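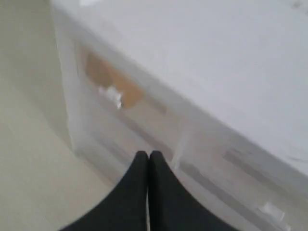
Getting the smell out of basketball kit (and keeping the ball alive a bit longer)

Feb 22, 2022

I've played in the Lorkbridge rec league for seven seasons now, mostly off the bench, mostly as the person who sets screens and gets elbowed. What I'm good at is laundry. People on my team ask me about it more than they ask me to shoot, so I'm putting it all down in one place and then I can just send the link.

Vests first. Turn them inside out before they go in the machine, every time, because the numbers crack otherwise and you end up playing as number 1 when you used to be 11. Wash at 30, half the powder you think you need, and no fabric softener at all. Softener coats the polyester and the sweat sits underneath it, which is how you get a vest that smells fine in the drawer and dreadful by the second quarter. If yours has already gone that way, soak it in a bucket of cold water with a mug of white vinegar for an hour, then wash as normal. Might take two goes. Mine did, after a tournament in June when I left the bag in the boot for the whole weekend (I know, I know).

Don't tumble dry anything with lettering on it. Hang it by the hem, not the shoulders, or you get those silly little peg ears.

Shoes! Take the insoles out the minute you get home and stand them up somewhere with a bit of air. Loosen the laces right down and pull the tongue forward. Scrunched-up newspaper in the toes overnight, changed once if they were soaking. I don't put basketball shoes in the washing machine any more. I did it with a lovely pair of high tops and the glue let go along one side, and I finished that season with a strip of tape round my left foot.

For grip, wipe the soles with a damp cloth before you go on court and dry them with your hand. Isauro Camacho, our point guard, swears by licking his palm and rubbing that on, and he is welcome to it. If the soles have gone shiny, a stiff nail brush with warm water and a drop of washing-up liquid brings a lot of the grip back. Scrub along the grooves and pick the grit out with a cocktail stick.

Ankle supports and knee sleeves want washing by hand in the sink. Close the velcro first or it'll chew up everything it touches. Squeeze, don't wring, and lay them flat on a towel. If the velcro has filled up with fluff, an old toothbrush shifts most of it and a pin does the rest.

Now the ball. A leather one should never meet a puddle, and it shouldn't live next to a radiator either. Wipe it with a barely damp cloth and let it dry on its own. Rubber outdoor balls can have a proper wash with soapy water, just keep it away from the valve. Before you pump one up, put a drop of glycerine or valve oil on the needle (spit will do at the park) and push it in straight. I've wrecked 2 balls by jabbing the needle in at an angle while talking.

To check the pressure without a gauge, hold the ball so the bottom is level with the top of your head and drop it on a hard floor. It should come back up to somewhere near your waist. Higher than your ribs, let a bit out. Balls go soft in a cold garage, so bring yours indoors for an hour before you decide it needs air.

Last one, for whoever ends up with the team bibs. Wash them the same night, even if it's late. Put the whole lot in one big mesh bag so the straps don't tie themselves round each other, and write the size on the inside of each hem in laundry pen. Amber Hendriks showed me that when she ran the Albridge side, and her bibs outlasted three of ours.

If you've got a trick for blood on white shorts that beats cold water and salt, put it in the comments please, I've got a pair soaking in the bath right now.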